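Open day at the Tusel building – quick notes

Got there just after 9, parking a mess, walked the last bit from the Plovari bus stop. Writing this up fast before I forget which floor was which.
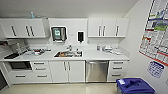 Sign-in desk first. Sticker badge, paper map, a pen that didn't work. Then up the stairs in groups of 20, which was too many for the hallways. Whole building is 1,872 square meters, they told us twice.

Kitchenettes were what I came for. We're redoing ours at work and I was told to look at how other people handle it. One wall, everything on it. White cabinets up top in two banks with bare wall in between, white counter the full width, cabinets and drawers below. Dark bar handles, easy to grab. I like those better than the push-to-open kind, ours stick.

Paper towels and soap both up on the wall between the upper cabinets. Good. Want that. Ours sit on the counter and take up half of it.

And it gets used – dishes and utensils out by the sink, same as ours by mid morning. Asked about a dish rota, got a laugh. They tried one in April and it lasted until the sheet ran out.

Glossy white though. Not sure. Looks bright and the room doesn't feel closed in, but I'd be wiping fingerprints off it all day. Matte for us maybe. Also the top of the cabinets is open, so things end up there, a little blue bottle on one of them. I'd go right up to the cieling if the budget allows. It won't.

Next floor, meeting rooms. Named after rivers, the map had two of them swapped. Chairs by Marciniak, comfortable, heavy to pull out. Carpet already worn at the doors.

Then the Hondia workshop in the basement, the part most people came for I think. Long line, almost 50 people, only one door open. Saw the back of a lot of coats. Bench demo was fine, sound was bad, left after ten minutes.

Coffee in the lobby, free, ran out by 11. Pastries went before that.

Things to bring back to the office: get the dispensers on the wall, measure the counter again, ask for handle samples. Check wether we can fit two banks of uppers or just one. Our wall is 42 inches shorter than I told everyone, so probably just one.

Bus back at noon, standing room only.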